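Cudonard > Products > Teaching tools > Grernell G2 hand-held gripper

Grernell G2 Hand-Held Teaching Gripper

Stock status: in stock, ships from our own warehouse
Price: $756.00 excluding tax
Part number: CD-2284

The Grernell G2 is a two-finger gripper you carry in your hand. You pick things up with it, move them and put them down, and the camera on the tool records the work from the gripper's own point of view. The recording is then used to train a robot arm fitted with the matching Grernell jaw. No arm is needed while you record, so you can work at a kitchen counter, in a stock room or at a packing bench.

The G2 replaces the G1, which we no longer sell. Fingers from the G1 do not fit. The new fingers are flat black plates with a squared-off end and a small round hole near the tip for a screw-on pad or hook.

Recording a pick

Open the jaw fully before you move in. Keep both fingers in view of the camera for the whole approach, with the object between them or just beyond them. Move at the speed you want the robot to move. Most new users go too fast on the approach and then stop dead at the object, and the trained arm will copy that.

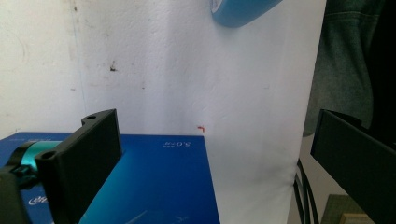

G2 with the jaw open at a blue box. View from the tool camera.

Boxes are a good first object. They have flat sides, they do not roll, and you can see at once if the fingers are not square to them. Glossy boxes are fine to record, but check the playback for glare if you have a lamp directly overhead. Turn the box a little between takes and start from a different side now and then. A set of takes that all begin from the same spot will give you an arm that only works from that spot.

If a take goes wrong, finish the motion, open the jaw and mark the take as bad with a long press on the trigger. Do not stop the recording halfway. The Mapplebeck software drops marked takes when you import the session, and it is much easier to sort a folder of whole takes than a folder of pieces.

Start and end position

Every take should begin and end with the jaw open and nothing in it. Point the tool at a plain area and hold still for 2 seconds. Mapplebeck uses this pause to find the fingers in the picture and set the zero point for jaw width.

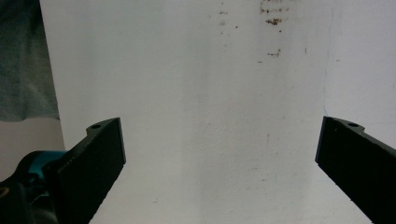

A wall, a door or a sheet of board will do for this. Small marks on the surface make no difference. What does cause trouble is a busy pattern, or a dark background that the black fingers disappear into. If the software reports "fingers not found", move to something lighter and repeat the pause. You do not have to redo the earlier takes in the session.

Jaw width is measured in the tool itself and saved along with the video, so the two stay in step. You can check this in Mapplebeck by dragging the time bar and watching the width number change as the fingers close.

Remote control mode

The G2 can also be used as the leader for a live arm. Connect it through the Prindum link box (sold separately) and the jaw on the arm follows the jaw in your hand. Wrist motion is followed too – but only with the Prindum tracking base set up and in line of sight. Set the arm's speed limit low the first few times. Arm-side jaws are listed on their own page.

What is in the box

G2 gripper with camera fitted
One pair of black fingers, installed
One pair of spare fingers
USB cable
Hex key for finger screws
Printed quick start sheet

Specifications

Maximum jaw opening: 68 mm
Fingers: two, parallel faces, replaceable
Operation: trigger, right or left hand
Storage: internal card, transfer by USB cable
Software: Mapplebeck, one seat included

Care

Wipe the fingers and lens with a dry cloth. Do not use solvent on the plastic. Check the finger screws before each session – a loose finger shifts the zero point and the width readings will drift. Spare fingers are sold in pairs only.

Page last updated Saturday, March 21, 2026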